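Oct 26, 2026
Sarkik cell, drawer task

Target for this set is 680 examples, split evenly between the small box and the tall unit where the layout allows. Start positions come off the Edik list. I shortened the episode limit to 60 seconds because the long ones were mostly dithering at the end.

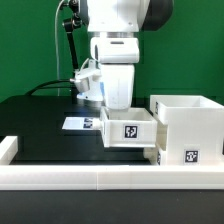

Arm over the small box, tall unit at right.

43 episodes saved before lunch. Anything where the operator stopped to think for more than a moment gets its own tag, so we can train with and without those. Failed grasps stay in if there was a second try. Box poses are to change between episodes, including the angle. 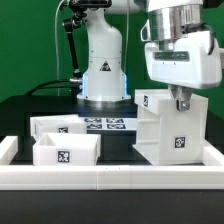
Lo Presti asked whether we should keep the second tries at all, as the last model learned to miss first. Fair point. I'll tag them separately and hold back 36 for a side test in November.

To do: recheck the marker poses against the Ritonico export, then rename the morning folder.

Recent entries
Gripper speed limits
Edik start list, second version
Ritonico export settings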